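12/5/25 - Carkdale bench, wet side

Spent most of the morning on the big grey tub, the see-through one Lucinda brought over from Mercado. I'd promised Noemi it would be sorted before the next batch, so out came the sponge, the long brush and a squirt of Clerudent (far too much - I was rinsing for ages!). The corners are still a pain and I'd like a smaller brush for them.

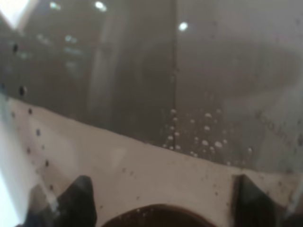
Grey wall close up, cream band along the bottom with the dark flecks. Small round beads by the seam.

I want Hiu-tung's opinion on the flecks before I try anything stronger. My guess is old grit, but Eldana thinks it's in the material itself and she's usually right about that sort of thing. Left the lid off over lunch - roughly 42 minutes - then wiped round the rim again.

To do: ask Imani if we've any Grulteck cloths left, order five more if not.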